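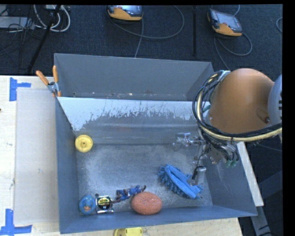
26th July

Bins are on the pale wooden table now, one behind the other. I had them side by side until this morning but the second one hung over the end and Henrik kept catching it with his elbow. The front bin is for the mixed lot, the back one is where sorted things go.

In the front bin: yellow plastic wheel, blue chenille duster, the salmon-orange sponge, plus the rest of the small stuff. Left them as they fell. Imogen wants them spread out more next time and I said I'd try it both ways.

The duster is still the awkward one. The tufts spread out and it never sits the same way twice, so the outline in my sketches is no use. Will note only which way the long side points. The wheel is easier, it has a raised rim and a hole in the hub, but it goes into the corners and then there is little room on the wall side.

Weighed the sponge dry on the Garside scales, 3 g under what I wrote down in January. Either the scales have drifted or I had it damp last time. To check against the 100 g weight.

Item list is at 287 lines, the last few still without a shelf number. Henrik has the older sheets from Kindham and will bring them over.

To do:
- felt under the front bin, it scrapes on the table
- ask Porico for a second duster, same blue if they have it
- label the back bin on the short side
- wipe both bins out before Imogen's lot go in

Sponge goes back in the drawer with the lid, not on the windowsill.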